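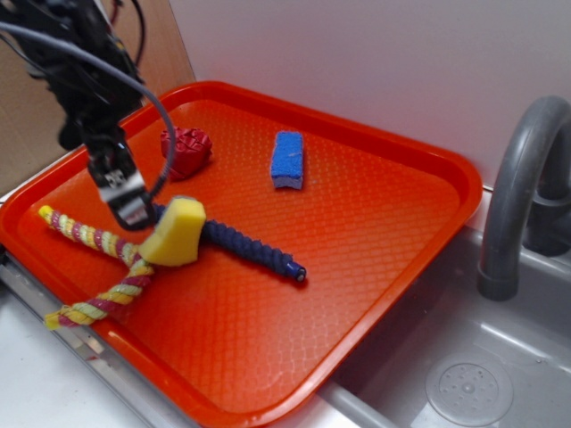
Skestlow, May

When my grandfather gave me his belt, I thought it was a strange present for a boy of sixteen. It was brown, quite narrow and already too long for me. I wear it still, and in those years I have thrown away more cheap belts than I like to admit.

Most men buy a belt in a hurry, in the same shop where they buy the trousers. Iulian Furtună, who cuts and sews belts in a workshop behind the station, finds this a pity. He makes only 8 in a week and each takes him the best part of a morning.

"People look at the buckle first," he told me. "I ask them to bend the leather. If small cracks come on the surface, please put it back."

His most popular model, the Barredo, is 4 centimetres wide and goes well with jeans. For a suit he advises something thinner, with a plain buckle and a colour near to that of the shoes. It does not have to be the same colour – a little darker is also fine.
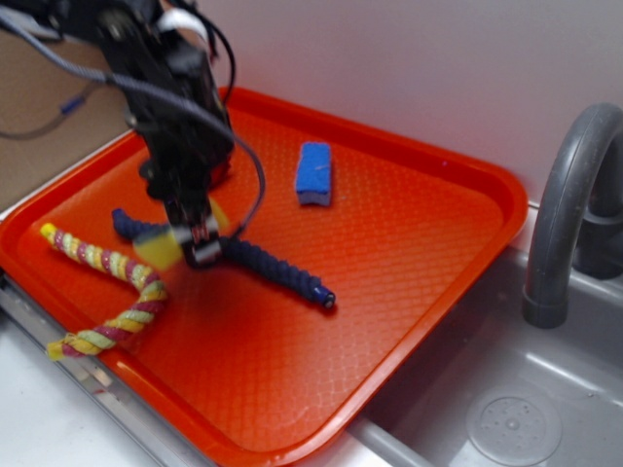
How to keep it well

Remedios Agbayani repairs leather goods at Cemis, two streets away. The belts that come to her table have nearly always the same illness: they were left inside the trousers overnight, and the leather has taken a curve.

She hangs hers by the buckle on a simple hook. Twice a year she gives them a thin layer of cream with a soft cloth and leaves them until the next day. A new hole costs very little at her counter, and she prefers to make it herself – the kitchen knife, she says, has brought her many customers on a Friday afternoon.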